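## 4. Loading Lostell in a host and getting a sane tempo sync

Community set-up guide for the Lostell tape delay. Section maintained by Seraina Lehner, with corrections from Vinzenz Rüegg. We have no tie to Wollance, and we paid for our copies.

The product page says Lostell "just works" in any host. Take that with some salt. It works in most of them after you have done the steps below, and in Moschos it works after you have done them in the right order.

### 4.1 Before you start

You need:

- Lostell installed and opened at least once as a standalone app
- a host that loads audio effects (these steps were written in Moschos; menu names differ elsewhere)
- wired headphones or speakers
- a project you don't care about

Wireless headphones are supposedly fine if you turn on "Latency Assist." We tried it. The knobs still felt late, and the switch made no difference that either of us could hear in a blind test. Use a cable while you set up.

> **Caution:** Turn your monitoring level down before the first load. The factory preset opens with feedback high enough to climb on its own if any signal is already coming in.

### 4.2 First load

1. Quit the host. Don't just send it to the background.
2. Open Lostell on its own and wait for the preset list to fill in. An empty list means the content download didn't finish, whatever the green check mark says.
3. Close Lostell.
4. Open the host and start a new project.
5. Add one audio track. Leave the other effect slots empty.
6. Tap the first slot, choose **Effects**, then **Wollance**, then **Lostell**.
7. If Lostell isn't listed, run **Rescan**. If it still isn't listed, restart the device and rescan once more. After that, reinstalling is the only thing that has helped either of us.

Note: the release notes claim rescanning is automatic. It may be, on somebody's machine.

### 4.3 Setting the delay time

Lostell has two time modes, Free and Sync. The panel shows milliseconds in both, and this causes most of the confusion on the forum.

1. Set the mode switch to **Free**.
2. Type 290 into the time field and press return. Dragging the knob skips values.
3. Play something short, a rim click or a muted string.
4. Check that you hear one clean repeat. If you hear two close together, the host is passing the dry signal through as well. Set **Mix** to 100% wet on a send, or turn off direct monitoring on an insert.
5. Now set the mode switch to **Sync** and choose a note value.
6. Start the host transport. With the transport stopped, Sync uses whatever tempo it saw last.

The manual that ships with the app says the time field accepts anything up to 1,000 ms. Ours takes the number and displays it, then plays back a delay of 878 ms. Vinzenz measured it by recording the output and lining up the peaks, and got the same result on two devices. Wollance support called it a display rounding issue. That is a lot of rounding.

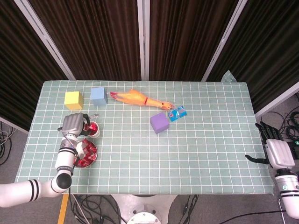 If you need a longer repeat than that, use Sync at a slow tempo with a half note. The limit doesn't seem to apply there, although we wouldn't build a live set on it until somebody explains why.

### 4.4 Mapping a controller

These steps use the Himitz because it's what we own. Any controller that sends ordinary control change messages should behave the same way.

1. Connect the controller before opening the host.
2. In the host, open **MIDI Inputs** and turn on the Himitz.
3. In Lostell, hold a finger on the **Feedback** knob until its ring blinks.
4. Turn one knob on the controller. The ring stops blinking when the mapping is taken.
5. Repeat for **Time** and **Mix**, one at a time.
6. Save the project, close it, open it again, and turn all three knobs.

Don't skip step 6. Mappings are stored in the project, and the preset you save does not carry them. The panel lets you believe otherwise: there's a box marked "Include MIDI" in the preset window. We have checked it, unchecked it and saved both ways, and the files came out the same.

> **Caution:** Mapping the Time knob and then sweeping it with feedback above 61 can produce a loud squeal. Some people want this. Put a limiter after Lostell anyway.

### 4.5 About "Smart Wow"

This is the feature in all the ads. It's meant to listen to your playing and adjust the pitch wobble to suit. With the same guitar part run through it several times, I got wobble that changed between passes with no pattern I could connect to the playing. Vinzenz thinks it follows the input level with a long lag. I think it's a random generator with a nice name. Either way:

1. Turn **Smart Wow** off while you set levels.
2. Set **Wow** and **Flutter** by hand.
3. Turn Smart Wow back on only if you miss it.
4. If you like a particular pass, bounce it to audio right away. You won't get it twice.

### 4.6 If something is still wrong

**No sound at all.** Check the bypass button in the host and the one inside Lostell. They are separate and don't show each other's state.

**Crackling.** Raise the buffer size in the host one step. The "Eco" setting in Lostell mostly dulls the high end and saved us very little processor load.

**Tempo jumps when the loop restarts.** Known since the December update. Setting the loop to start on bar 2 avoids it in Moschos.

**Presets gone after an update.** Look in the old presets folder before you write to support. Mine were still sitting there, and the reply I got on Monday told me to buy the preset pack.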